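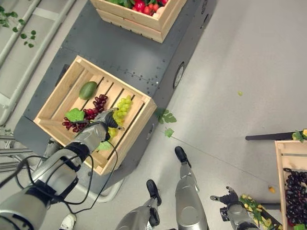 Grapes and other fruit in a slatted wooden crate.

I've been buying my fruit at the Wemton market for 19 years, and I'd like to make a case for slow shopping. I mean the kind where you wander, sniff a melon, change your mind about dinner and go home with plums you never planned on (my family has learned to live with this).

My neighbor Jaruwan Thongsuk thinks I'm nuts. She orders everything through Zotutness and it lands on her porch by 6, which I admit is pretty great in the rain. But she can't tell me what was good this week! It's the same list every time, down to the brand of yogurt.

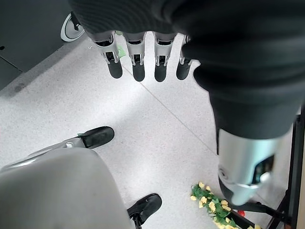 Doesn't it cost more to shop this way?
Some weeks it does, mostly in winter, but I throw out a lot less because I buy what looks ready to eat.

And I like having to ask. In August I stood at the Sriwong stall for ages while a woman behind me explained how she freezes grapes for her kids, and now there's a bag of them in my freezer too. I would never have typed "frozen grapes" into a search box.

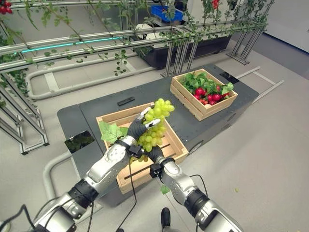 I also think we're losing the habit of being a little bored in public. Standing in line with a heavy bag is dull, sure, but you look around, you say hello, you hear that the bakery is closing early on Saturday. 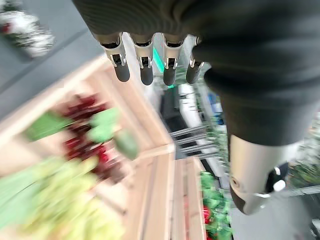 What I'd ask of the town

Keep the market where it is, please. Moving it out by the highway would be easier for parking and miserable for anyone on foot. Add 2 more benches, fix the drain by the gate, and let us dawdle.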